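The Sock Desk

By the time the orange sock came to me it had been to two departments and a dentist.

I work in Returns at Skostgate, on the lower floor, past the vending machine that only takes exact change. We handle whatever people leave on the ferries. Umbrellas go to Umbrellas. Phones go upstairs, to people with carpet. Everything else comes to me, and everything else is mostly single socks, which tells you something about ferries that the company has never put in a brochure.

The rule is that a lost item leaves us in a box. It doesn't matter what the item is. A button gets a box. A wet map gets a box, after a day on the radiator. The rule came in after the Tinia incident, in which a customer was mailed her own dentures in an envelope, and it has been followed since with the kind of devotion you usually see in people who've been sued.

So: one sock, orange, fuzzy. Form 281, filled out by a deckhand with beautiful handwriting and no interest in the questions. Under "Condition" he had written "orange." Under "Distinguishing marks" he had written "see above."

I got out the blue mat. I'm supposed to use it for measuring, and I do like it for measuring. It has a grid, and a ruler along the edges, and a big white protractor that I have never once needed but would fight to keep. I found a shallow box, opened it, set it down at an angle because the mat was already at an angle, and put the sock nearby so the two of them could get used to each other.

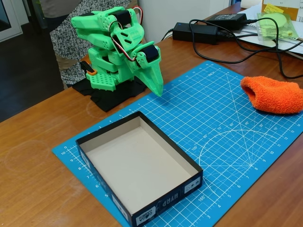

The box, empty.

Then I read the claim letter, which was a mistake. You should always pack first.

It was two pages, typed, from a town called Skoloven, and it was about the sock the way some books are about whales. The writer had knitted the pair herself for her husband, whose feet were cold from the moment they met. She'd picked orange so he could find them in the dark. He wore them to bed, to the mailbox, and on one occasion to the dentist, where the left one was taken off for reasons the letter passed over quickly and then sent after him by courier. He'd lost it again on the evening crossing in March, somewhere between the cafeteria and the stairs. He maintained that it had been stolen. She maintained that he had taken off his shoes again.

"I don't want money," she wrote. "I want the sock, and I want it in writing that it was found under a seat."

I checked the form. Under "Where found," in that lovely hand: "beneath."

Beneath what, he hadn't said. I turned the page over in case he'd felt more talkative on the back. Then I went and stood by the vending machine for a while with the wrong change.

You can't certify a seat from the word "beneath." I asked upstairs, and upstairs said that lost property takes no side in a marriage. That sounded like a thing somebody had been waiting years to say. I came back down and tried the sock flat, and it looked like it was at a funeral. I tried it rolled, and it looked like a dinner roll. In the end I let it bunch up the way it wanted, folded the toe over at one side, and it settled onto the cardboard and took up most of the floor, like a cat that has been told not to.
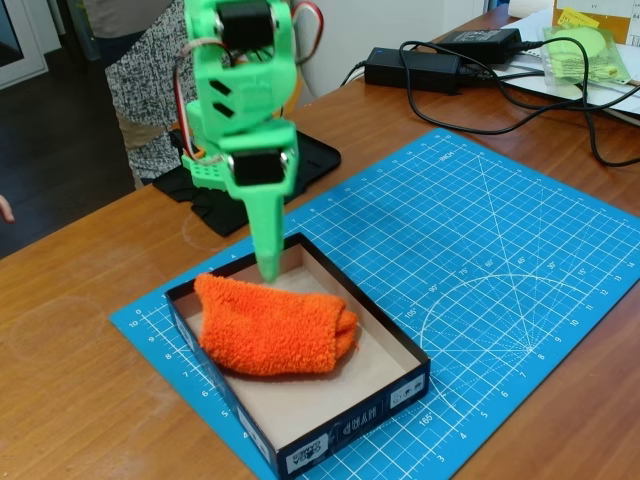

Skostgate, March

Dear Madam,

We are pleased to return one (1) sock, orange, left. It was handed in by a member of our crew, who states that it was found beneath. We have asked him to go on, and he feels he has said enough.

I am not permitted to give an opinion. I can tell you that I have worked at this desk long enough to see 281 single socks go through it, and that in all that time no thief has ever been caught with one. I can also tell you that the ferry has a great many seats, and that every one of them has a beneath.

Please sign the enclosed slip and send it back. There is a space for remarks. Your husband is welcome to use it, but it's a small space.

The box is yours to keep.

Yours sincerely,
Returns (Other)

P.S. The Juhász wool shop across from our terminal says the yarn is a good one and you should wash it cold. I only asked them about the fuzz.

The slip came back before the end of the month, signed by both of them. In the space for remarks he had written, very small, "It was the shoes." Under that, in different ink: "He would like it noted that the ship was moving."

I noted it. Then I opened the next bag, which was a glove, and I had to look up whether gloves were me.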